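Clusembridge Shared Workcell: Equipment Planning Record

README for the procurement folder
Status: approved for the current budget round, open for comment until May

Purpose of this folder

This folder holds the equipment list, the quotations received and the cost tables for the shared manipulation workcells at Clusembridge. It is kept for group leads who need to budget for bench time, for the purchasing office, and for any partner who intends to build a matching cell. Recordings made on the cells are documented separately and are not covered by this record.

Contents

inventory.csv: one row per item held, with asset tag, location and year of purchase
quotes/: supplier quotations in their original form, including those declined
budget_lines.csv: planned spending by category and by cell
consumables.csv: tape, paper, cable ties, cloths and markers, with reorder levels
layout/: floor plans and bench drawings

The inventory lists 109 items. Of these, 66 were purchased new under the first budget round and the remainder were transferred from earlier projects at no charge. Transferred items carry no purchase value in the tables and should not be used as a basis for estimating replacement cost.

Scope of the plan

The plan provides for three cells. Each is budgeted as a complete unit consisting of arm, gripper, base plate, teach pendant, bench, posts and a side table for control equipment. Computers are charged to the general computing budget and appear in the inventory for reference only.

Arms and grippers were quoted by Jidosell and Brodetti. The Štěpánek quotation covers bench framing, brackets and posts. Prices are recorded excluding tax and delivery. Quotations expire, and applicants should request a fresh one before submitting a purchase form. 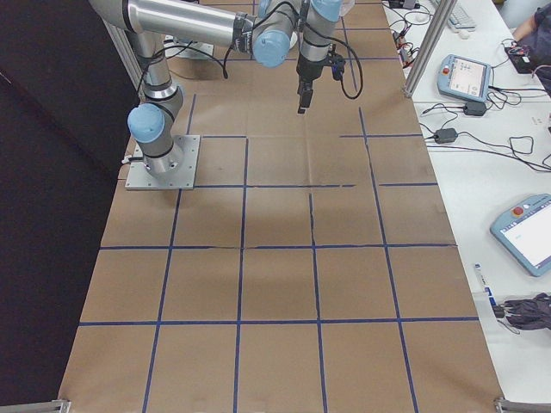 Figure 1. Workcell with taped grid surface, arm and two-finger gripper; teach pendants and power adapters on the side table.

Notes on individual budget lines

Work surface. The standard surface is brown paper marked into cells with blue tape. It is treated as a consumable. Paper creases and tape lifts with use, and a full replacement of both should be allowed for each quarter. Rigid printed boards were considered and declined on grounds of cost, as the grid size is still under review.

Side table. Early versions of the plan made no provision for a side table and assumed that pendants could be stored under the bench. This was corrected in the second draft. The table must be large enough for the pendants, their power adapters and a keyboard and mouse.

Power and cabling. Applicants regularly underestimate this line. Adapters, extension leads, cable trays and labels are to be costed per cell. Cable trays for the side tables have been quoted and are awaiting approval.

Spares. Three spare grippers are held centrally and may be borrowed against signature. Groups are asked not to purchase their own spares without first checking the inventory.

Known gaps

Service contracts are entered as a single annual figure and are not yet divided by cell. Delivery costs for the Štěpánek framing are missing from budget_lines.csv. Several transferred items have no recorded year of purchase, and the field has been left blank.

Use and updates

The tables may be copied and adapted for internal planning. Supplier prices are confidential and must be removed before any file is passed outside Clusembridge. Corrections should be sent to the purchasing office with the asset tag of the item concerned. The next revision will follow the close of the comment period.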